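Robot arm, day whatever - the one with the cable

Quick post because I said I'd write this up while it was fresh and it's already getting stale. Tea's going cold. Sorry for typos.

So the arm stopped dead in April and then did something it shouldn't have, and I've spent most of my evenings since then finding out why. Short version: cable. Long version below, for anyone with the same symptoms, and for Efa Gwilliam who has asked me three times to put it somewhere she can link to.

Background, fast. We run a tabletop arm on pretend kitchen jobs. Pick up the fruit, put it on the plate, move the cup, that sort of thing. Efa does the software side. I do everything that has a screw in it. The control program is ours and it's called Samwood, the box that sits between the PC and the arm is called Levis (old project name, it stuck). None of this is fancy.

What happened first was small. Gripper wouldn't close. You'd send close, and it would sit there open, then close a good two seconds later when you'd given up and were reaching for the keyboard. Then fine for the rest of the day. I wrote "gripper lazy??" in the log and went home. That's the bit I'd take back.

Next morning, same again, but now the picture from the gripper camera went as well. Not for long. A freeze, then it caught up. Efa thought it was her - she'd changed how the frames get buffered the evening before, so fair enough, it looked guilty. She rolled it all back. Still froze. She put it all forward again and was quite cross with me by then because I'd said it was probably her.

Then the bad one. Run number 18 of the afternoon. The job was picking up off the far side and putting down on the near side, nothing quick. The arm had the cup. Half way across, the gripper lost its connection, and Levis did what it does when the gripper vanishes, it tries to reconnect. Reconnecting sends a homing command. Homing opens the fingers all the way and shuts them all the way. So the cup dropped, and the fingers snapped shut on nothing. And the arm kept going, because as far as the arm was concerned nothing was wrong. It's a seperate connection. It carried on down to the put-down point with closed fingers and a cup rolling about underneath, and pushed the cup into the table until the force limit tripped.

No one hurt. Cup survived. My hand was going in, though. I'd seen it drop and my hand was on its way to grab it, like you would with any cup. I was maybe a forearm's length off when Efa shouted and hit the stop.

I didn't sleep brilliantly that night, if I'm truthful. You get used to the thing. It's slow, it's doing toys, you lean over it. I'd got into the habit of reaching in between moves to nudge stuff back into place, and between moves is exactly when you think it's safe, and it's only safe if it's actually stopped and not just waiting for a reply from something.

Right, the finding of it.

Wrong guess one, software, see above. Wrong guess two, the power supply. I had a spare so I swapped it. No change. Wrong guess three, the gripper itself. Took it off, put it on the bench with a short lead, opened and closed it 200 times with a little script while I ate my lunch. Perfect. Not one slow one. So I said well it's not the gripper, and put it back on, and it failed on the second move. Which should have told me straight away and didn't, I went off and updated the firmware instead. Another evening gone.

What's different between the bench and the arm? The lead. On the bench it was a short one lying flat. On the arm it's the long one, and it moves.

What got me there in the end was the log. Levis writes down every dropped connection and Samwood writes down where every joint was, and I'd never put the two side by side. Efa did it in a few minutes. There were 13 drops in the log by then, counting the ones so short we hadn't noticed. Every single one had the wrist turned well over to the same side. Not one with it straight. Felt a bit sick looking at that.

So, power off at the wall, stand there and turn the wrist by hand with a meter clipped on the lead. Straight, fine. Turned over, fine. Turned over and then lowered, gone. Back up, there again. The loop was too short for that one combination, so it pulled tight against the plug, and one of the cores had gone inside the sleeve right where it comes out of the plug. Nothing to see from outside. I cut it open afterwards and the copper was just frayed fluff.

My fault, too. I'd tidied the cables. Back in the winter they were hanging in great loops and I thought it looked scruffy and might catch on things, so I pulled them in and tied them down. Looked lovely. Lasted until April.

The new lead is longer, and it's clipped further back so the bend happens in the middle of the loop and not at the plug. Same for the camera one. It looks scruffy again.
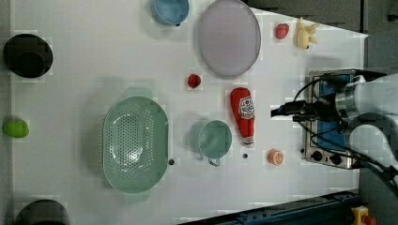 Then the bit that matters more than the lead, which is what the thing does when a lead goes. Because another one will, some day.

Changes, in the order we did them.

Gripper drops out, arm stops. Full stop. No carrying on with the move. I can't believe it wasn't like that already but the two halves were written at different times, and each one was fine on its own.

No homing without a person saying yes. Levis can reconnect all it likes but it mustn't move the fingers. Somebody has to look at the table and press the key. Bit annoying when you're setting up. Tough.

Any drop, however short, goes up on the screen in red and stays there till it's cleared. Before, it went in a file and I didn't read the file. Two days of warnings in there before the cup.

Hands. Nobody reaches in unless the stop is pressed. Not paused, pressed. I've broken this once already, out of pure habit, and Efa made me write it in the log with my name on it.

And the wrist test is now a morning job. Turn it through the lot, slowly, watch the connection light, takes hardly any time. If it blinks, we don't run.

We tested the stopping part by unplugging the gripper on purpose in the middle of a move. First go it stopped but took longer than I liked, it was waiting on a timeout Efa had forgotten about. She shortened it. Second go, stopped as soon as I'd pulled it. Did it with the fingers empty, then holding the cup, then holding the cup with the arm on its way down. Cup stayed held. The fingers don't let go when they lose the signal, it was only ever the homing that opened them. So all that worry about a better gripper that holds on, and it held on all along, and we were telling it to let go. Hm.

Still not sorted: the camera freeze. Its lead was tied in the same bunch so I'd assumed it was the same fault, and it's much better since the swap, but I saw one little stutter yesterday with the wrist dead straight. Could be the hub. Could be Efa's buffering after all (I'm not going to be the one to suggest it). Will do a long run with a different hub and see.

Also somebody on the Jikudow forum said they'd had near enough the same thing and fixed it with a sort of swivel joint for the cables. User called Serrano, very helpful, sent me drawings. I might build one. It would mean taking the wrist cover off again and two of those screws are already going round, so not this month.

If you've got an arm with a slow gripper, before you touch any code: power off, meter on the lead, move every joint to its worst corner. And go and read your log file. Mine had been telling me for two days.

Right. Tea's properly cold, and I've a box of chopped up cable to get rid of. More when I've tried the hub.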